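Notebook, October
Cell 2, teleop block tasks, collection rules rev 8
Entry by G. Darwish, comments from A. Matar marked AM

Purpose

Rev 7 of the collection rules left too much to the operator. Rizk came back with a list of episodes they could not use, and most of the rejects traced to three causes: tabletop glare in the wrist view, tasks started from an unlogged arm pose, and labels that named a block by a letter the camera could not read. Rev 8 is meant to close those three. This entry records what changed and what is still open.

Baseline

Batch under review: 3,628 episodes, all from the wooden table, all pick and place with the toy blocks. Rizk rejected 206. I went through the rejects with Abla over two mornings and we agree with them on nearly all. The disputed ones are episodes where the block was regrasped. Rev 7 says nothing on regrasps, so neither side can be called wrong. Rev 8 now says it: a regrasp inside the same episode is allowed once, must be flagged, and the episode stays in.

Safety items, unchanged from rev 7

Reduced speed for all teleop at the table. Enable switch held for the whole episode, no taping, no clips. Hands stay outside the marked line while the drive light is on. The reset person calls "clear" and the operator repeats it before enabling. Stop button tested at the start of each shift and initialed on the sheet.

AM: the sheet had 21 blank initials last month. The test may have been done, but a blank counts as not done. I will reject the shift's data if it happens again.

Agreed. Added to rev 8 as a written rule so it does not depend on who is reviewing.

Start pose

Every episode starts from the stored home pose. If the operator has to nudge the arm before recording, return to home and start over. The Stolunik logger now writes joint values at the first sample and compares them to the stored pose. Out of tolerance gives a warning only. I would prefer a hard block, but the logger sometimes reads a stale value on the first sample after a restart, and a hard block would stop good episodes. Ticket open with Sondimley.

Labels

Use the face, color and position the operator can confirm on the wrist view at the time of labeling. Do not name a block from memory of the set. If a letter is upside down it is still that letter. If a numeral can be read two ways, as with 6 and 9, write "6 or 9" and leave it. If only a picture face shows, name the picture. If no face can be read, write "unread block" with its position in the view. Do not go back and fill in from a later episode.

AM: labelers will want to guess from the opposite face. Blocks in this set are not consistent between boxes. No guessing.

Glare

The table finish is glossy and the wrist camera picks up a bright patch near the work area. Three options were discussed: matte mat over the table, moving the lamp, diffuser on the lamp. The mat changes the background for the whole batch and would need a note in the data sheet. Moving the lamp puts the arm shadow across more of the work area. Diffuser is the cheapest to try first. Until then, rev 8 accepts glare on bare table and rejects it where it covers a printed face needed for the label.

Wrist view kept with the rule for labelers:

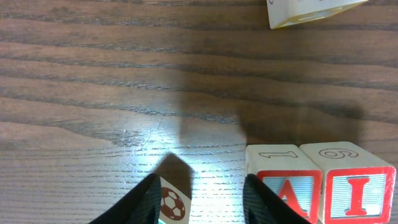 Reading under rev 8: block at the left finger is "soccer ball, red outline." The pair by the right finger is "A, red, upside down" and "I, red." The top numeral on the A block is 1, and the one on the I block goes down as "6 or 9." The block at top right is "unread block, top right." Glare is on bare wood and covers no face used for a label. Accept on glare.

Gripper checks

1. Fingertip surfaces wiped at shift start and after any dropped block. Dry cloth only. The solvent wipes left a film on the last pair.
2. Open and close through full travel with nothing between the fingers. Listen for the click Abla reported. If present, stop and log it.
3. Force limit read back from the controller and written on the sheet. Do not copy the number from the line above.
4. Wrist camera mount checked by hand for play. If it moves, recalibrate before the next episode.

Open items

Stident review tool still shows rev 7 reject codes. Abla is mapping old codes to new ones. Until that is in, type the rev 8 reason in the comment field.

Logger stale read, with Sondimley, no date given.

Diffuser: mount bracket does not fit the lamp arm. Need a longer screw. Test with the same block layout before and after, lamp height unchanged.

Rizk wants the regrasp flag as its own column. Fine with me. Abla to confirm the column name before the next export.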